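My brother-in-law Ruairi Dow believes in clear storage boxes. He says you can see what you own. I've looked, and what I own is cables, a fondue set and 722 takeout menus from places that closed in February. I would like not to see it.

So I'm for the solid blue box, the big kind with straight sides and a rim you can get a decent grip on. It scuffs if you look at it wrong, and it has no opinion on what goes in. 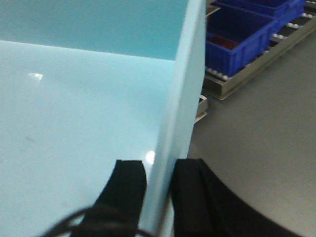
Lids are where I lose people. A lid is a promise to stop adding things, and I have never kept one. Ultside sold me four boxes with lids and I now have four boxes and, somewhere, three lids. The boxes work fine. I throw the winter hats in from across the hall.

Ruairi labels his, naturally. He has a label maker from Bettencourt and a box marked "Misc. 3" - which tells me that Misc. 1 and 2 filled up. He'll tell you it's a system. Fine, but when he came over needing an extension cord, it was my blue box we dug through, and he found two.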